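## Section 3: Loading the organizer

You've put the Zernunus together, you've peeled off the film (so satisfying), and now you get to fill it! This is the part most people rush, and it's worth five slow minutes. A well-loaded organizer stays put when somebody grabs a brush at 6 in the morning with their eyes shut.

**Before you start**

- Wash the organizer by hand in lukewarm water with a drop of dish soap. Let it air-dry upside down on a towel.
- Pick a flat, level spot within reach of the sink.
- Gather your toothbrushes, your mouthwash and a canister of cleaning wipes.

> **Caution:** Do not put the organizer in the dishwasher. Clear acrylic goes cloudy in high heat and it will not come back.

**Loading**

1. Set the organizer down with the long side facing you.
2. Put the mouthwash in the middle compartment first. Travel-size bottles fit best, and two will go in side by side. Tighten the caps before they go in.
3. Add toothbrushes to the left compartment, handle end down, heads up. Let them lean - they don't need to stand straight.
4. Add toothbrushes to the right compartment the same way. If you have more than a couple on this side, let them cross and lean in different directions so the heads end up apart.
5. Give each brush a gentle wiggle. If one slides flat, turn its handle a little and try again.
6. Stand the wipes next to the organizer, on whichever side your free hand reaches.

> **Note:** Mix your handle colors! Fatima Okonkwo, who tested the Zernunus with her family for all of December, gave everybody their own color and says the morning arguments stopped within days. If two people love the same color, put them in opposite compartments.

> **Caution:** Let wet brushes drip over the sink before you put them back. Water collects in the bottom corners, and that's where the grime begins. 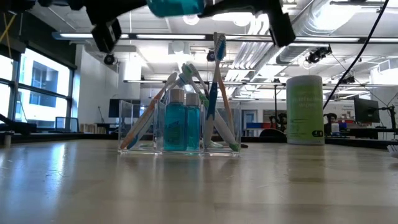
*Fig. 3. Mouthwash in the middle, toothbrushes on both sides, wipes to the right.*

**Keeping it clear**

1. Once a week, lift everything out and rinse all the compartments.
2. Run a soft cloth into the corners. A cotton swab is great for the tight ones.
3. Dry the walls with a second cloth. You'll love how they look after this.
4. Wipe down the surface underneath before you reload.

> **Note:** Check the label on your wipes before using them on the organizer itself. Anything with alcohol or ammonia can craze acrylic. On the counter, follow the directions for your surface.

If a divider comes loose, press it down into its slot until it clicks. Replacement dividers are part no. 2538 and come in packs of 2.

Next: Section 4, Wall mounting (optional)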